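The key handover kept failing at the same spot, so this week I finally stopped blaming the policy and looked after the machine. We run everything in simulation first on Celum, our two-arm setup, and a simulated cell needs upkeep like any other.

The first thing I found was the wrist view on one arm. After the November update of Seleo the camera mount had gone back to its default, and the offset was wrong by 9 mm. That is enough to close the pads next to a key. I typed the old values back in, saved them under a new name and reran the open and close check 12 times before trying a handover again.

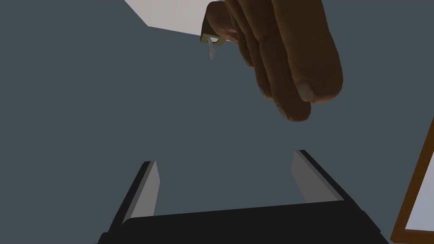
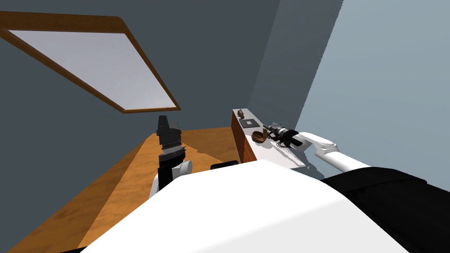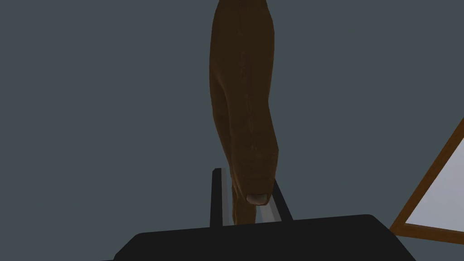 The second thing was contact settings. Thin parts need a smaller time step than we were using, and I had raised it in the spring to save hours on the cluster. I put it back. A batch of 525 episodes now takes up to 2 hours longer, and I can live with that – the old batches were fast and mostly useless.

Amirhossein Ranjbar went through the joint limits with me and found one on the left arm that didn't match the sheet from Drornden. We fixed it in the model file and left a comment with his initials. I also deleted the stale collision meshes, which I should have done months ago.

Still on the list: gripper force, and a proper reset between episodes. Right now the arms go home in whatever order they like. I'll do the force first.

Posted 11/4/21

3 comments

tmk_builds
Same thing happened to our mount after updating. Do you keep the offsets in a separate file?

Author
I do now.

Ghorbani
What time step did you end up with? We get keys sliding through the pads on ours.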